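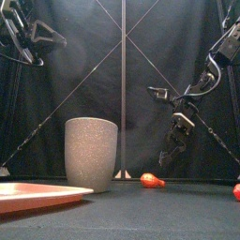

Set visit: Avoment, season 6, reunion stage at Tully
8 Aug 2019

The production company behind the dating series Avoment opened its reunion stage to press ahead of the season 6 taping. The visit covered the stage floor, the control room and one edit suite. Cast members were not present, and questions on who is still together were declined in advance.

Stage floor

The Tully building is a former cold store. Ceiling height limits the lighting grid, so the key lights are hung low and angled steeply. Last season this produced hard shadows under the eyes of everyone in the back row, which viewers read as exhaustion. The back row has now been raised one step and given its own fill.

Seating is a shallow curve with the host at the left end. Couples are placed by story order, with the pair expected to argue at opposite ends of the same sofa. Audience capacity is 92. Phones are bagged at the door and returned after the final retake.

Each cast member wears two microphones, one live and one backup. Daithí Mac Mathúna, the stage manager, explained that the backup went in after season 4, when a contestant removed her microphone and left the stage in the middle of the ring discussion. The exchange in the corridor was picked up only by a boom and had to be subtitled.

Control room

The director works from a wall of monitors, with a separate row for reaction shots. One operator does nothing except log reactions: a code for the person, a code for the type, and the time. The log for the previous reunion ran to 598 entries. Editors search it when they need a raised eyebrow to cover a cut. The company says reactions are kept within the same segment. I asked whether that is written down anywhere and was told it is "house practice."

Edit suite

The suite was showing a rough cut of the Flesora trip, the episode in which the couples meet each other's parents. It ran 79 minutes at the time of the visit and has to lose nearly half. The dinner scene stays. The boat scene is likely to go, along with most of the argument over the hotel bill - a pity, as it explains why two of the couples are not speaking at the reunion.

Practical notes

Press entry is on the Giltolano side of the building, not through the main gate. Parking is limited. The stage is kept cold for the equipment, and a jacket is advisable even in August. Stills from the edit suite are embargoed until the Flesora episode has aired.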